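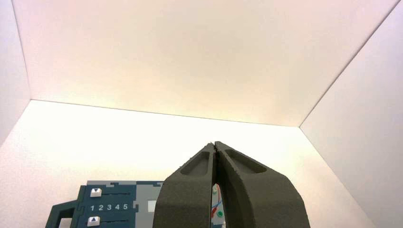
Learning > Young Visitors > How Robots Learn

How does a robot learn to press a button? At the Layug Learning Center, it learns from examples. An example is a record of one task, done from start to finish. The record holds pictures from the robot's cameras and the positions of its arms.

The robot practices on a task board. Each part of the board calls for a different kind of movement, such as pushing, sliding, turning or plugging in. 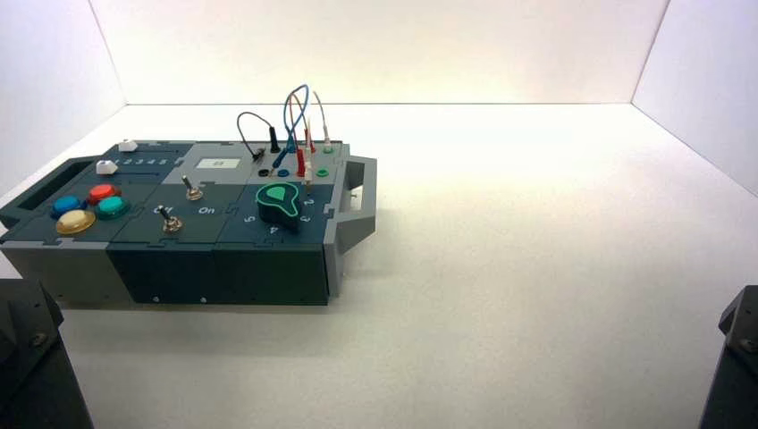

The task board has buttons, switches, a dial and colored wires.

A person guides the arms during each example. Mylene Macapagal, who directs the recordings, asks her team to begin from a slightly different position every time. A robot that has seen only one starting position may become confused by another. The team has now saved 1845 examples, covering 22 tasks.

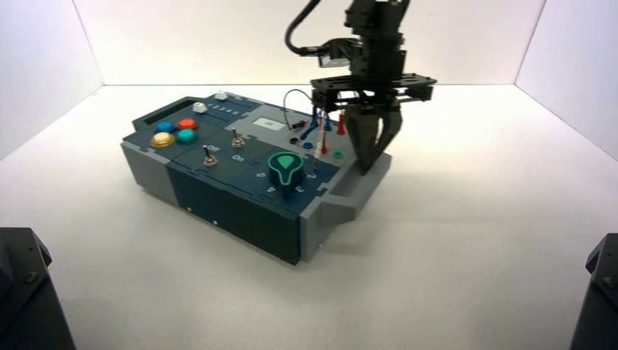 A gripper with two fingers reaches toward the right end of the board.

A computer then studies the examples and looks for patterns. It compares what the cameras recorded with how the arms moved. When this step is finished, the robot attempts the task without a guide. Tasks that prove difficult are returned to the team, and more examples are recorded.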